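Skesby Seabird Station

Skesby Seabird Station is a wildlife rehabilitation center for oiled, injured and orphaned seabirds, located in the harbor district of Skesby. It occupies a former herring smokehouse, a fact that visitors tend to notice before they reach the door. The station treats mostly gulls, guillemots and eiders, along with any other bird that a member of the public has managed to get into a cardboard box.

History

The station was founded by Mikkel Ketilsson, a retired ferry engineer, after a fuel spill in the outer harbor left several dozen eiders stranded on the breakwater. Ketilsson washed the first birds in his own bathtub. His landlord objected, and the operation moved to the smokehouse the following May, on a lease that was supposed to last 30 days. It has been renewed ever since, usually late.

Babita Mishra became the first staff veterinarian and introduced written admission records. Before her arrival, patients were tracked in chalk on the side of a freezer, and the surviving entries ("big one, cross") have been of limited use to researchers.
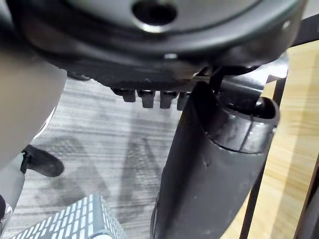
Facilities

The ground floor contains an intake room, a wash room and 3 indoor pools. Pool water is skimmed continuously, since a bird that has just been cleaned of oil can foul its feathers again with fish grease in an afternoon. An outdoor aviary facing the harbor holds gulls awaiting release. Wild gulls gather on its roof at feeding time and have twice learned to open the hatch.

Upstairs are a small laboratory, a laundry and an office. The laundry is the busiest room in the building.

Care and release

New arrivals are warmed, given fluids and left alone in the dark before any washing takes place. A bird is considered ready for release when it has kept a steady weight, stayed waterproof in cold water for seven days and shown a healthy dislike of people. Gulls generally meet the last requirement on admission.

In its busiest year the station admitted 297 birds. Release rates vary by species, with eiders doing best. Leg bands are fitted by Ánh Huỳnh, whose survey of banded guillemots, published in July 2023, found several of them nesting on the roof of the Vestergaard cannery, across the road from where they had been treated.

Dispute with the cannery

The cannery asked for the nests to be removed. Bjartur Kárason, then the station's director, replied that the birds had been discharged and were no longer his patients. The nests remain.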